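Clearing a shared lunch table: what goes in the trash, what goes in the dish tub?

4 min read
31 comments · 8 shares

Posted by Waso

We have one long white table that gets used for snacks, mail, gift wrapping and whatever else people bring in. At the end of the day somebody has to clear it, and this month it's me. I have a tub for the dishes and a white bin for the trash, and that part is fine. My trouble is with the small stuff.

Candy wrappers are the worst. I used to put everything made of paper into recycling and everything else into the trash, but then I was told that candy wrappers are no good for recycling and that brown paper is fine unless there is food on it. Then another person told me crumpled paper is not accepted at all. I don't know who is right. I also end up making three trips because I pick things up in whatever order I see them.

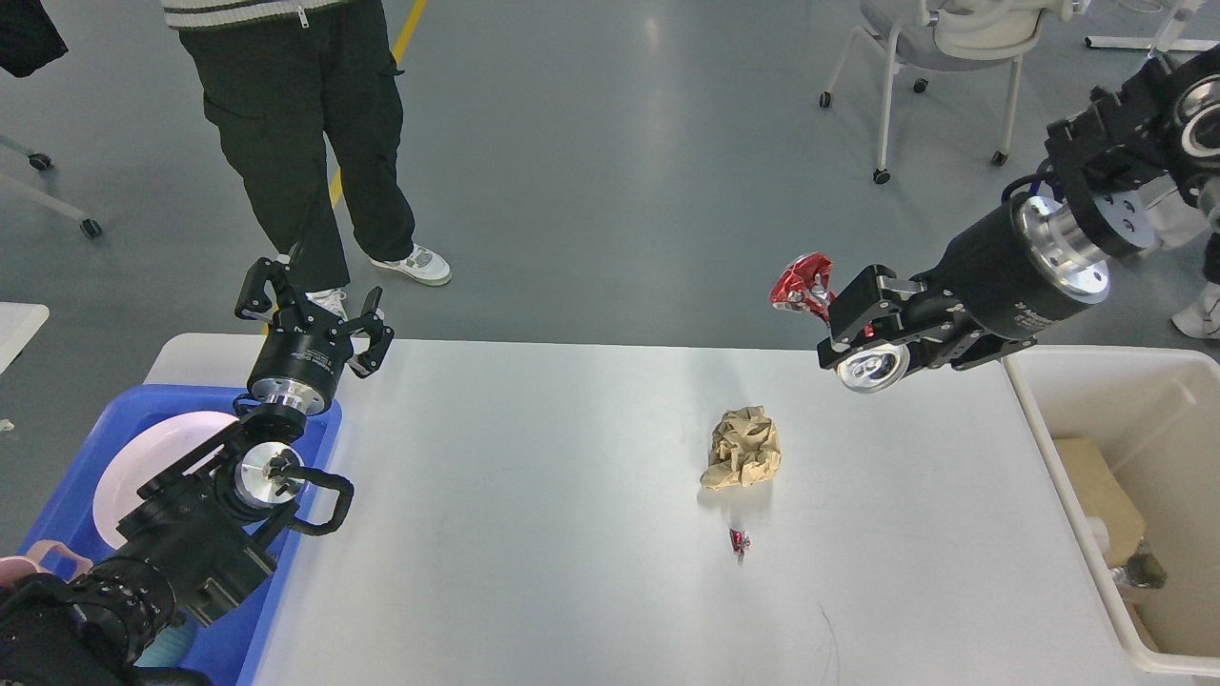

My order right now is dishes first, then paper, then wrappers, then a wipe. I'm not sure it's a good order. The dishes feel like the big job, so I get them out of the way, and by the time I get to the little things I have stopped paying attention. I got as far as having the pink plate in the blue tub, and there was still a ball of brown paper in the middle of the table with a little red wrapper next to it. A wrapper that small is easy to wipe straight onto the floor, and I have done that more than once. Should I do the small things first? And does the brown paper go in with the trash or not?

I would also like to know what people use for a wipe on a white top. Ours shows every mark.

12 people found this useful

Posted by Dosten

Small things first, in my opinion. I cleared tables in a school lunchroom with 400 kids going through it, and the rule there was trash, dishes, wipe. If you do the dishes first, you can set a wet plate down on a wrapper and carry the wrapper to the sink stuck to the bottom. Then it ends up in the drain.

For the paper: clean brown kraft paper can usually be recycled with cardboard. It being crumpled is not a problem where I live. Grease is the problem. Open the ball before you decide. People wrap things up in paper, and I have found forks, half a sandwich and once a set of keys. If it's clean inside, flatten it and put it in recycling. If there is food on it, trash, or compost if your town takes it.

Your local rules win over anything I say. Mine changed in November and I had to relearn half of it.

Candy wrappers with a shiny foil look are usually plastic film with a metal layer. Those go in the trash. There is a test for it: squeeze the wrapper in your hand and let go. If it springs back open, it's the plastic kind. If it stays in a ball, it may be real foil. For something the size of a fingertip I would not bother with the test. Put it in the trash.

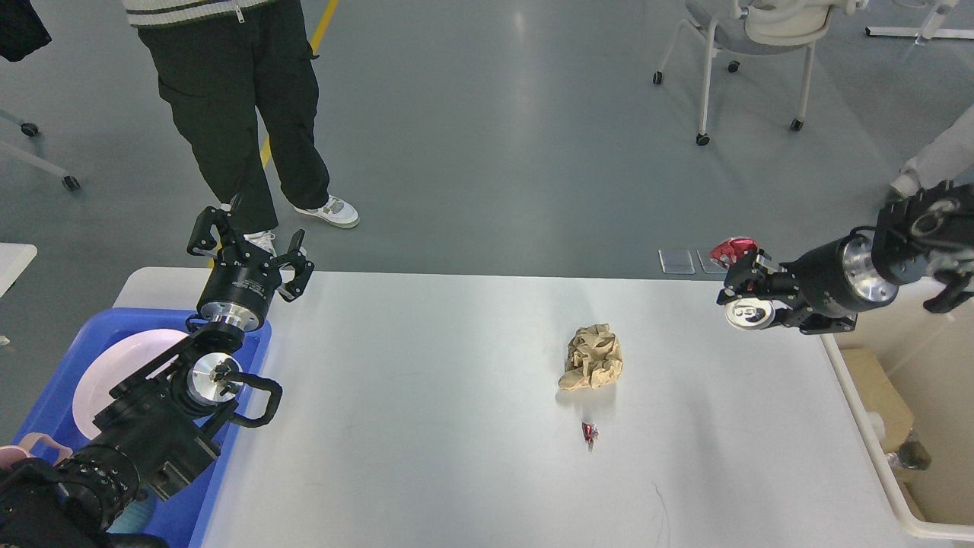
Brown paper and a red wrapper still to go; plate already in the tub.

Bring the bin to the table instead of walking things to the bin. Stand it against the short end, work from the far end toward it, and you will make one trip. Same with the tub. Keep it on the opposite side so you don't drop a plate in the trash. I have seen that happen with good plates.

On the wipe, I use a damp microfiber cloth and a drop of dish soap, then a dry cloth. Don't use the rough side of a sponge on a white top. It leaves fine scratches, and those hold dirt and look like hairs. If you see a thin dark line, run a fingernail over it. A hair moves and a scratch doesn't. Smudges mostly come off with the dry cloth.

27 people found this useful

Posted by Heo

just throw it all out, life is short. A brown paper ball is not going to make a difference either way

2 people found this useful

Posted by Jaritz

I agree with Dosten on the order and would add one thing. Keep the brown paper if it's clean. I save it in a drawer and use it for packing cups when somebody moves. Wrinkled paper works better for that than flat paper, so you don't need to smooth it out very well.

I pick up wrappers with one hand and hold them all until I have a fistful, then drop them in together. Light ones blow off the top of the bin if a door opens.

Also put the cups in the tub before the plates if you can. A plate leaning in first takes up the whole tub and the cups have nowhere to sit.

9 people found this useful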